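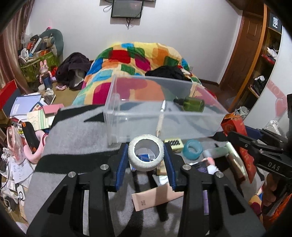
Notebook > Handheld collection > Clutter sorting

3 min read

July, a bit after four in the afternoon

Starting in the middle again, sorry to anyone reading back through this. I've finally gone over all the two-handed clutter episodes from the Dollis set and I want to get my thoughts down while the kettle's on.

We have 606 episodes with both grippers, small household bits going into a clear box, and I held 25 back for checking. The question was whether the policy does better when we train on whole episodes or when we cut them at each grasp. I'd been quite sure cutting would win — I said so at length over lunch, and I'll have to eat my words along with tomorrow's sandwich.

Whole episodes came out ahead on the held-back ones. The cut version (3310 short clips) closes the fingers nicely but loses its way between objects, and it dithers over anything lying close to something else. Tubes are the worst for it. The rolls of tape are my favourite test piece at the moment, as you can pinch the wall or go across the whole outside, and I'd like the labels to say which.

Still to do:
- relabel the tape grasps, wall or outside
- rerun the Bautista baseline with the same held-back list
- check the clock offset between left and right grippers, I don't trust it past the first minute
- ask Clisholm for more blue finger padding

Left the long run going on the second machine. Please don't close the lid!

Recent entries
Jikow calibration, second try
Finger padding wear
Bautista baseline notes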